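Lista de verificação da cozinha partilhada, edifício Salgado
Revisão de abril, com comentários
Preenchida por: Deolinda Peixoto
Acompanhou: Martim Rocha (chegou a meio do ponto 3)

1. Extintor junto à porta
Conforme. Carga em dia, selo intacto. Continua a servir de cabide a um guarda-chuva. Retirei o guarda-chuva, que aguarda dono na portaria.

2. Manta ignífuga
Conforme, com reparo. Está na caixa vermelha, mas a caixa está atrás do micro-ondas. Em caso de incêndio, pede-se ao fogo que espere enquanto se afasta o eletrodoméstico. Mudar para a parede do lado do lava-loiça.

3. Tomadas e extensões
Não conforme. Extensão ligada a extensão, ligada a uma chaleira Plusalitz e a uma torradeira. O limite escrito na própria régua é de 1.000 W. A chaleira, sozinha, já o ultrapassa. Régua retirada de serviço. O Martim perguntou onde vai agora aquecer a água. Na tomada da parede, como no resto da Europa.

4. Frigorífico
Não conforme. Prateleira de baixo com um recipiente sem nome nem data. Não o abri. Há coisas que não me pagam para saber. Termómetro interior avariado, pedir outro à Dorkholm.

5. Água quente
Termoacumulador regulado para 60 graus. Conforme. Alguém colou um papel a pedir 80. Retirei o papel.

6. Saída de emergência
Desimpedida pela primeira vez desde que faço esta lista. Fica registado para memória futura. Largura livre medida, sinalização a funcionar com a luz apagada.

7. Facas e utensílios cortantes
Conforme, com reparo. Faltam 2 protetores de lâmina. A gaveta das facas passou a ter também pilhas, elásticos e uma vela de aniversário em forma de ponto de interrogação.

8. Têxteis
A verificar na próxima ronda. Panos e pegas devem ficar longe das placas, pendurados no gancho e nunca na pega do forno.

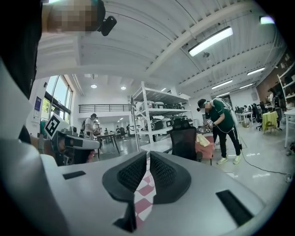 Padrão xadrez rosa e branco, entre os dois dedos pretos da pinça.

9. Produtos de limpeza
Não conforme. Desengordurante Troritz guardado ao lado do azeite, em embalagem da mesma cor. Mudado para o armário de baixo. Quem temperou a salada ao almoço que faça o favor de me telefonar.

10. Caixa de primeiros socorros
Tem ligaduras, soro e uma tesoura. Pensos rápidos, zero. Repor.

Pendentes: pontos 2, 3, 4, 7, 8 e 10. O Martim fica com a régua e o termómetro, eu fico com o resto.
Afixar cópia na porta, do lado de dentro.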